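Mavovik
Home | About us | The build | Visit the workshop | Contact

About us

Mavovik is a small shared workshop where people build robot arms for the home. We started in the garage of Myfanwy Gittins, with one bench and a box of second-hand motors. Today we are four members with keys, and a longer list of people who come by in the evening to help, to learn or only to look.

Our present project is called Murnon. It is a pair of arms that can stand at an ordinary table and handle small things.

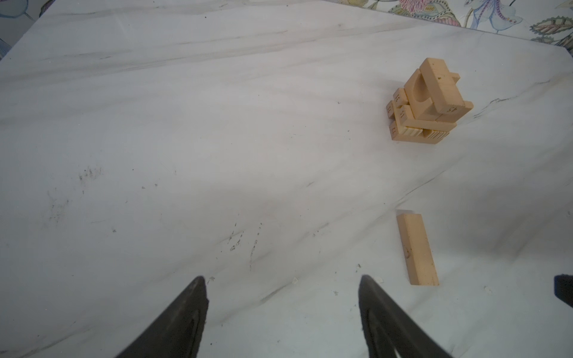
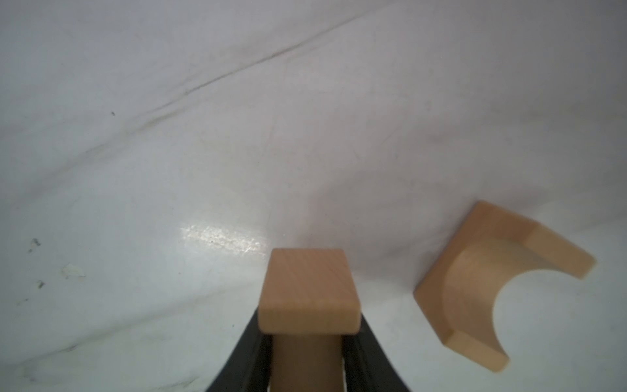
Wooden blocks on the marble-look tabletop, with the black fingers of Murnon.

Most of our work in this year goes into the fingers. A motor you can buy, and a controller you can also buy, but the shape of a finger you must find by yourself, and we have made many wrong ones. The first were too wide at the end and they pushed away the neighbour of the thing they wanted to take. The present ones are black and become narrow to the tip, so they can close on the two sides of a plain rectangular block and hold it upright. The arch block is a harder lesson. It has a big half-round opening, and the program must decide if it takes the piece by the solid back or by one of the legs, and this depends on how the arch is lying. When the blocks are packed close together in a stack, there is also very little room for a finger to go between them. We chose plain wood because it is cheap, it has honest corners, and it forgives us when something falls.

How we began

Myfanwy worked for many years in the repair of sewing machines, and she has a great respect for small mechanisms. Meinir Kneath came to her with a question about a broken gearbox and stayed the whole afternoon. They decided to build one arm together. In May of the next year the first arm could move to a place and come back to the same place, which sounds like little, but we had cake. It was driven by a control board that Meinir designed herself and named Fletier. We are now using Fletier in version 3, and the drawings are free for every person who asks.

The second arm was built from the mistakes of the first. Its cable goes inside the joint and no longer catches on the elbow.

How we work

Every part that we print or cut gets a number and a line in the build book. The book has now 382 lines. Some of them say only "too short" or "do not use this glue". New members read it before they touch the printer, and they usually laugh at the same pages.

We keep the tools of the house simple: 2 printers, a small lathe, a drill press and a good vise. The lathe came from the old Hughes machine shop when it closed, and we still call it by that name. If you want to use Hughes, please ask Meinir to show you first how the belt behaves.

Who can join

You do not need to be an engineer. We have had a baker, a retired surveyor and several students. We ask that you can come regularly, that you clean your part of the bench, and that you write in the book also when the result is bad. Children are welcome together with an adult. Members share the cost of material and electricity, and the amount is discussed with each person.

If you would like to visit, write to us through the contact page and tell us what you are building, or what you would like to build. We answer slowly but we answer to everybody.

Page last updated: Jul 25, 2023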